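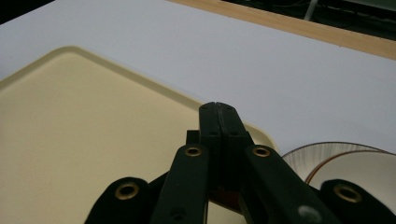 Demo collection check-in, June 2021

1. Dish task
Hand-held gripper on the white table, cream tray left, dishes right. Tray empty at start, always. 78 demos in, target 100 before Datia retrains. Slow down near the rim — last batch too jerky.

2. Remote control
Rainer rig still lags on the wrist turn. Two operators tried it, both prefered the hand-held. Keep remote for the drawer task only.

3. Labeling
Pludeo export drops the jaw width on long clips. Ticket open since March. Re-export once fixed, dont delete the originals.

Actions
- finish dish demos
- lag numbers to Prillier
- next meeting same time, small room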